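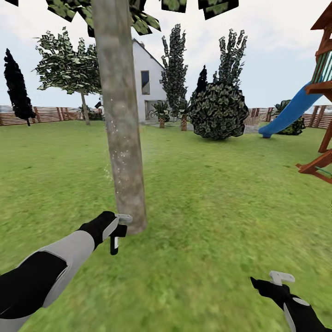 Zorkley Esent Hose Reel

Item 791. Wall-mounted reel for standard garden hose. The bracket needs 3 screws, sold separately.

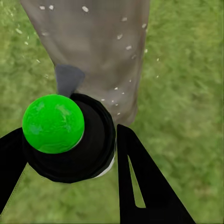

It swings flat against the wall for winter storage. Shipping weight is 27 pounds.
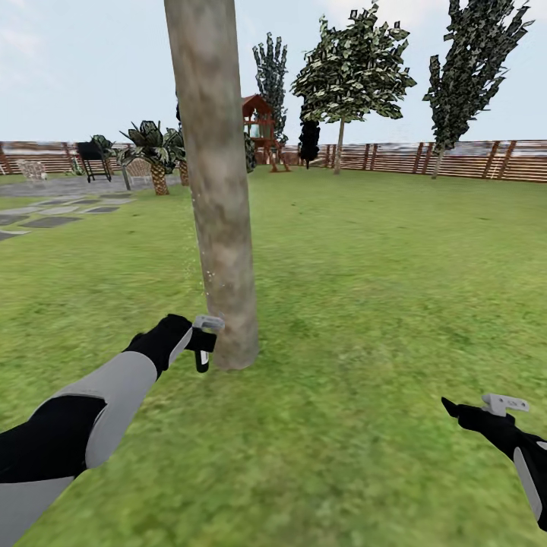 Kuvoleo, August 11, 2023
The Esent is back in stock. Orders over 16 units ship by freight in September.
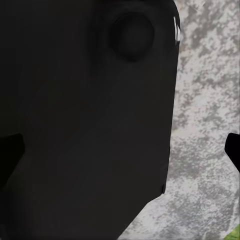
Reels come in green or charcoal. Charcoal is a matte finish, very dark but short of pure black, close to the shade shown here. Touch-up paint is sold by Weidemann.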